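3.2 Practice pads and wound preparation

All suturing in the study was done on soft pads with a pale, skin-like surface. We chose pads over animal tissue for two practical reasons. Tissue dries out over a morning and the last trainee of a session works on a different material from the first. It also tears in ways that are hard to compare across people. The pads we used (Prollow, medium firmness) hold their shape through a session and can be kept in a drawer until needed.

Each pad was cut freehand by the same author (A.A.) with a fresh blade. We did not use a cutting guide. In a pilot round in May we had tried pads with a straight, machine-cut slit, and the trainees closed them quickly but told us the edges met too easily. A wound with slightly uneven edges asks the trainee to judge where the bite should go on each side, and this is the part of the task that the instructors at Dorneck most wanted to see practiced. The cuts were colored red along the inside so that the depth of the wound could be told apart from the surface. Some color always ended up on the skin side of the pad as well, as specks or smears near the cut. We left these in place. Ladi Akande, who taught the introductory sessions, reported that trainees sometimes took a speck for an entry point left by an earlier stitch, and she began to mention this at the start of the session.

3.3 Thread and knot handling

The thread was pale blue throughout. An earlier batch of black thread from Dudska was dropped because it was hard to follow in the darker parts of the pad, where the surface curves away from the light. Blue stood out well against both the pad and the red of the wound.

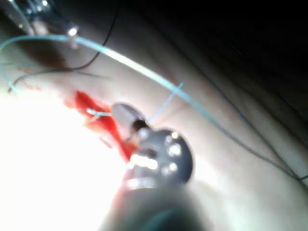 Figure 2. Suturing on a practice pad, with the blue thread lying across the surface and a small loop over the incision.

Thread length turned out to matter more than we had planned for. In the pilot, each trainee was given as much thread as they asked for, and most asked for too much. A long tail lies over the pad in a wide arc, and the trainee has to keep track of it while working on a knot that is only a few millimeters across. For the main study we cut the thread to 17 cm for a single interrupted stitch. Trainees who ran short were allowed to ask for a new piece, and the stitch was then started again.

Loops were the second source of trouble. When the loop is drawn down toward the incision it needs light, steady tension. With too little, the thread twists on itself and the knot sits loose over the wound. With too much, the edges of the pad are pulled up into a ridge - easy to see afterward, but not easy to feel while tying. We asked the instructors to mark both faults on the score sheet, and to mark them separately, as the pilot sheet had put them under a single heading and the results could not be pulled apart later.

3.4 Participants and procedure

The study group was made up of 18 trainees, none of whom had taken the Abbasi basic course before. Each trainee closed five wounds, one per pad, with a short rest after the second. Pads were not reused. Once a wound had been closed, the pad was labeled on the back and set aside for scoring, with the thread ends left untrimmed so that the scorer could check the knot without having to guess at its direction.

Scoring was done by the two instructors working apart from each other. They looked at the spacing of the stitches, the distance of each bite from the wound edge, the lie of the edges after closure, and the knot itself. Where they differed by more than one point on any item, the pad was looked at again by both - this happened mostly for the lie of the edges, where the uneven cut leaves some room for opinion. The scores used in Section 4 are those agreed after the second look.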